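Comparing Two Sets of Gripper Fingers on a Tabletop Arm

Posted 04/08/2018 in Tutorials

If you have a tabletop arm and a parallel gripper, sooner or later you will want to know if a new pair of fingers is better than the old pair. Trying each one a few times and going by feel doesn't tell you much. Below is the routine we use at Sutero. It takes an afternoon, and the only software you need is whatever already runs your arm plus a spreadsheet.

The numbers come from our last round, where we compared the stock fingers with a longer set called Tilahun. Yours will be different.

What you need

An arm with a gripper that accepts swappable fingers
A depth camera on a stand that does not move
A table that does not wobble
A test object, the same one for both sets
Masking tape and a pencil
A hex key for the finger screws

Pick the test object

Use something light that rolls a little. We like a plastic drink bottle laid on its side. It is smooth, it gives when squeezed, and clear plastic is hard for a depth camera to see, so it shows up problems that a wooden block would hide. Keep the cap on. Once a bottle has been crushed even slightly, throw it out and start the whole comparison again with a new one.

Step 1. Fix the camera

Put the stand behind the far edge of the table, looking back toward the arm. Tighten every knob on the pole, then tighten them again after ten minutes. Jointed stands sag. Let the camera cable hang down along the pole with some slack in it. A tight cable will pull the camera out of line the first time somebody walks by.

Run your usual camera-to-arm calibration now. Do not repeat it between finger sets unless the camera gets bumped. If it does get bumped, the runs you already have are no good for comparison.

Step 2. Route the gripper cable

If the cable runs outside the arm, leave a loose loop under the forearm. Move the wrist by hand, or jog it slowly, through the full range you plan to use. The cable should never go tight and should never hang lower than the fingertips. We lost a morning in January to a loop that caught the neck of the bottle and dragged it away before the fingers closed.

Step 3. Mark the poses

Choose 14 positions for the object and mark each one with a small corner of tape. Write the angle on the tape. Include a few near the edge of the arm's reach, and a few where the bottle points straight at the base. Those are the ones where fingers differ most. Middle-of-the-table poses are easy for nearly anything.

Step 4. Set the tool length

This is the step people skip. Longer fingers mean a new tool center point. Measure from the flange to the fingertip and enter it in the controller before you power the arm through any move. Then jog down slowly over a bare spot on the table and stop 2 mm above the surface. If the readout and the real gap don't agree, measure again.

Step 5. Run the picks

For each pose: place the object, start the pick, lift, hold for five seconds, lower, release. Log one of four results.

Held
Slipped during lift
Slipped during hold
Missed

Keep speed and grip force the same for both sets. If one set needs more force to work at all, write that down as a separate test. We use the Cludutow logger, which writes one line per attempt with the pose number and the result. A sheet of paper works too - just don't fill it in from memory at the end.

Step 6. Swap and repeat

Change the fingers, redo step 4, and go through the same poses in the same order. Wipe both fingertips with a dry cloth before each set.

Reading the results

Our full log came to 2,135 attempts over both sets, and 802 of those were on the edge-of-reach poses. You do not need that many. Look at the poses one at a time before you look at the total. In our case the totals were close, but the longer fingers did better at the edge and worse when the bottle pointed at the base, where the extra length made them flex.

If the misses pile up at one or two poses for both sets, suspect the camera before the fingers. Check the depth image for holes where the clear plastic should be. A label facing up helps a lot, so decide which way it faces and keep it that way.

The blank log sheet and the pose template are on the Cliltmont downloads page, under Grippers. 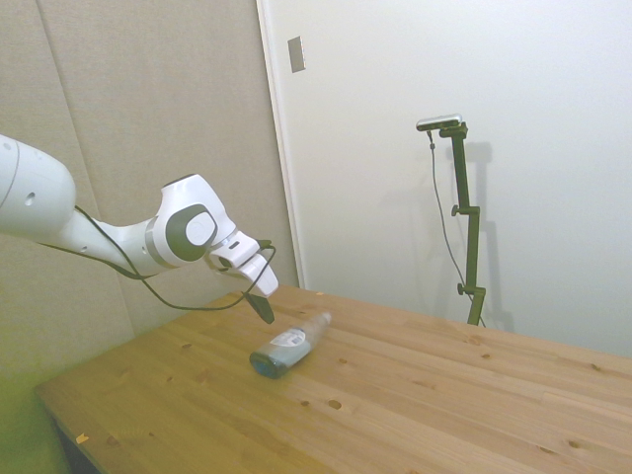 Gripper angled down beside the test bottle, with the camera on its stand behind the table.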